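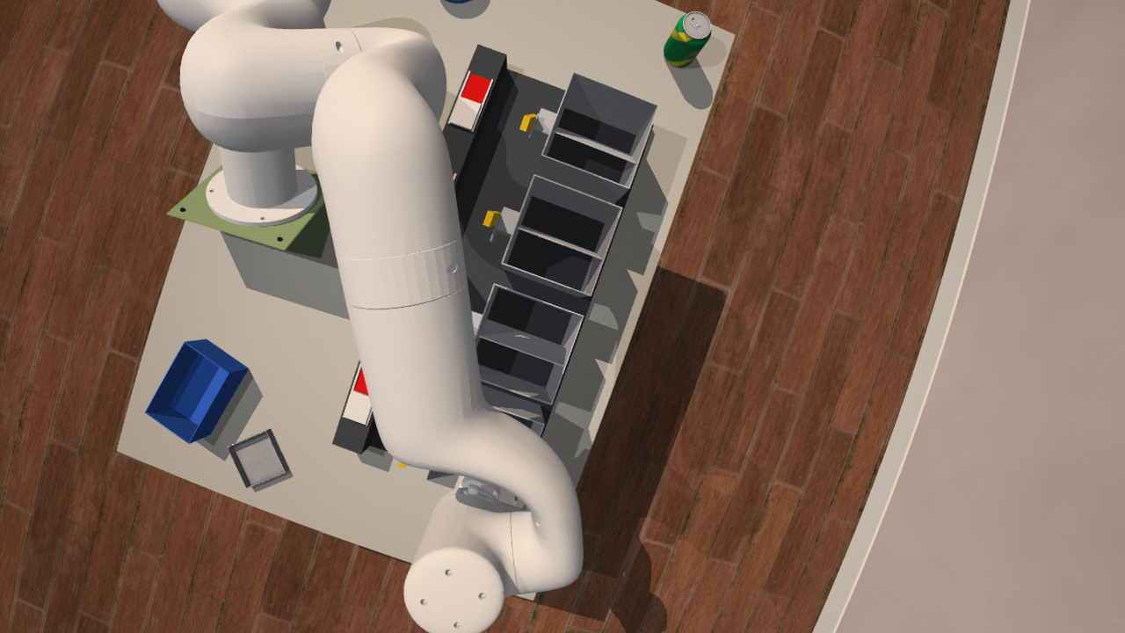

**Niamh Heffernan**

Thread title: Protective stop on wrist at row end, sim passes, cell fails

I look after a small bin-sorting cell. White six-axis arm on a square plate, fixed to a light board, four gray bins in a row on a dark tray. The simulation is built from the same layout, and the render at the top is from that model. The job is simple: take parts from the tray, place them in the divided bins, put rejects in the blue one.

The fault: at the last bin in the row, with the forearm reaching diagonally over the tray, the real arm goes into a protective stop. The log gives a joint position deviation on the second wrist joint. It first showed up at cycle 1214 after a cold start. After a reset it ran to 1352 and stopped again, same joint, same waypoint. The simulated cell has never faulted.

Controller is a Fludix, motion planning is Wummont, both on the versions that were current when the cell was commissioned. Payload was entered by hand. What I have ruled out:

- Bin contact. There is no mark on the bins or on the wrist.
- Supply voltage. Logged through both stops, flat.
- Brake release. All joints pass the release test.

I have not lowered the deviation limit or raised it. Speed is at the commissioning value.

---

**j_moynihan** wrote:

What payload did you enter, and what center of mass? If the tool offset is wrong the controller's torque model will be off by an amount that depends on pose, and a long reach with the wrist folded back is where I would expect it to show.

---

**Niamh Heffernan** wrote:

422 g, center of mass on the flange axis. The tool has a side-mounted valve, so the second figure is wrong by a few centimeters. I took it from the drawing, and the drawing does not show the valve.

---

**brekke_a** wrote:

I don't think payload explains it. An error of that size on a tool that light gives a small constant torque offset at a given pose. It would fault on the first cycle or never. You got over a thousand cycles before the first stop, then 138 to the next. Something is changing with time.

I would look at the joint temperature and the cable. Check whether the hose or the cable for the valve is pulled tight when the wrist loops back. The sim has no cable in it. I see none in your render either.

---

**j_moynihan** wrote:

Small offset plus drift is still a fault. If the margin was used up by the wrong center of mass, it takes very little drift to cross the limit. Fix the number you know is wrong before looking for one you don't.

---

**brekke_a** wrote:

Fixing it is fine. My objection is to fixing it, seeing 2,000 clean cycles and closing the ticket. You would have moved the threshold away from the symptom and left the cause where it was.

---

**salian_rog** wrote:

Which way does the planner approach the last bin? With the elbow up and the forearm coming down over the row, there are usually two wrist solutions. We run Wummont as well, and ours switched between them depending on the start pose. The log looked random until we sorted it by the previous pick position.

---

**Niamh Heffernan** wrote:

Pulled the joint log and sorted by previous pick. Both stops followed a pick from the far end of the tray. In that case the planner takes the other wrist solution, and the second wrist joint travels 185 degrees instead of the short way. In sim it does the same thing. I had not noticed because the path is collision-free and the cycle time alarm is set wide.

Most of the long moves complete without a stop, so this is not the whole of it.

---

**brekke_a** wrote:

That fits the cable. Long way around takes up the slack. Power down, lock out, and move that joint through the same range by hand with the brake released and a second person holding the forearm. Do not do it under power with a person inside the guard.

---

**roisin_og** wrote:

Agree on the lockout. Please also stop resetting and rerunning. A protective stop that repeats at one waypoint is a reason to take the cell out of service. On our Ullum line an operator cleared the same stop four times in a shift, and the connector behind the wrist failed on the fifth. The tool dropped its part outside the tray. No injury, but the guard door was the only thing between the part and the operator.

---

**Niamh Heffernan** wrote:

Cell is locked out as of Apr 5, 2022. Fiachra Corrigan held the forearm and I turned the joint. On the short path the valve cable hangs free. On the long path it goes tight before the end of travel, and the clip nearest the wrist has slid along the link. There is a rub mark on the jacket but the conductors are not exposed.

So the clip has been creeping and the slack getting smaller. That accounts for the cycle counts.

Planned changes:

1. Replace the cable, fixed clip instead of the friction type.
2. Joint limit in the planner so the long solution is rejected.
3. Same limit in the controller, in case the planner one is lost in an update.
4. Re-measure payload and center of mass with the valve fitted.

---

**j_moynihan** wrote:

Item 4 first, and log the torque residual before and after. I still think it contributed.

---

**brekke_a** wrote:

Log it by all means. I expect you will find a few percent. Item 3 is the one I would not skip.

---

**salian_rog** wrote:

Check that the far pick is still reachable with the limit in place. Ours was not, and we had to add a via point.

---

**Niamh Heffernan** wrote:

Reachable in sim, with the wrist turning the short way. Cable is on order and due in May. The cell stays locked out until it is fitted, and I will post the residuals then.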